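Dident bench

The Dident bench is a two-arm test setup used for comparing grippers, wrist cables and controllers on soft materials, chiefly cloth. It was built by the Garik workshop as a fixed station on which one part can be exchanged while the rest stays the same. The name is also used for the test procedure that goes with it, although the procedure has been run on other hardware.

Background

Earlier gripper trials at Garik were done on a single arm with rigid blocks. Blocks gave repeatable results but said little about how a finger behaves on fabric, where the contact area is thin and the load shifts as the material folds. In February the single arm was retired from comparison work and a paired layout took its place. The first complete set of results was released in June 2018 under the title Quintanilla series, after the street where the workshop stood.

Construction

The arms are mounted on the left and right of a white tabletop carried by an aluminum frame. Each has its own black base at the front of the frame, and the links rise from there and bend back over the work area. The bench stands inside a small enclosure with plain, pale walls, which keeps the background constant for the camera.

Cables are routed outside the arms. A purple cable leaves each gripper, passes over the arm in an arc and comes down toward the base. Outside routing was chosen so that a gripper could be changed without opening the wrist. The drawback is added drag at the wrist, and the procedure calls for a run without cloth before each series so that the drag can be subtracted.

The controller runs on an Asus desktop computer kept apart from the bench. Both arms take commands from the same clock. Two controller versions are in use: the older one plans each arm separately and stops one arm while the other moves, and the newer one plans both together.

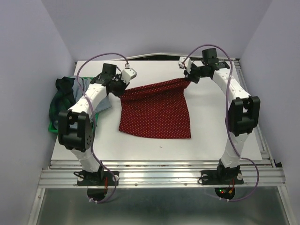

Dident bench with a dotted red cloth on the table, its upper corner held by the right gripper. Further garments are in the green tray at left.

Test procedure

A standard series consists of 200 grasps per gripper, divided evenly among five cloth types. Each cloth is placed near the middle of the table, and one gripper is sent to a corner. The grasp is scored in three stages: contact, lift and transfer. Contact means that the fingers close on fabric. Lift means that the corner clears the table. Transfer means that the second arm takes hold of the cloth before the first lets go.

Patterned cloth is preferred to plain cloth for camera trials. A regular pattern of small dots gives the tracking software points to follow as the fabric stretches or twists, and the distance between dots can be used to estimate strain. Plain fabric is still used where the gripper alone is under test.

Loss of the cloth during transfer is recorded as a slip. A grasp that picks up a second layer is recorded separately as a double pick - it counts toward lift but not toward transfer.

Gripper types

Most published results concern slim fingers with a flat inner face. These reach under an edge more easily than wide pads but hold a smaller area, and they tend to let thin fabric rotate in the grip. Wide pads reduce rotation and increase the rate of double picks. Suction heads were tried on the bench for 13 sessions and dropped, as open weaves could not be held.

Limitations

Results from the bench apply to small pieces of cloth. Larger garments meet the enclosure walls during lift, and the procedure has no correction for this. The arms are arranged as mirror images, but their wear differs, and a gripper tested on one side should be tested again on the other before scores are compared. Side-to-side differences of some 3 percent were common in the Quintanilla series.

The scoring stages were set by hand in the first release. Later users replaced the lift stage with a height threshold taken from the camera, so lift scores from the two methods are listed in separate tables.

See also
Cloth manipulation
Parallel gripper
Bimanual control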